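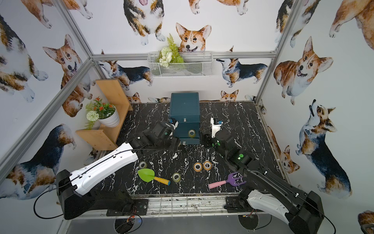

Every autumn I read equipment plans from small labs and workshops, and every autumn the arms get a page of their own while everything the arms will touch gets one line marked "sundries". I'd love to see that flipped!

A second arm is a wonderful thing to own. Two grippers can share a job that one would fumble, and the planning gets far more interesting. But the second arm also wants props, spare fingers, cable, lighting and someone's afternoons — and those rarely make it into the bid. At Pukstead we set aside 2000 for the year's small stuff in October, and Hưng Khương, who keeps our spreadsheet, had already moved 17 items into it from other headings before we'd ordered a thing.

My suggestion is to price the bench first. Rolls of tape, garden toys, a box with an opening to reach into: 100 buys a surprising amount of variety, and variety is where the good problems are. Then choose the arms, and keep 1000 back for whatever breaks in spring.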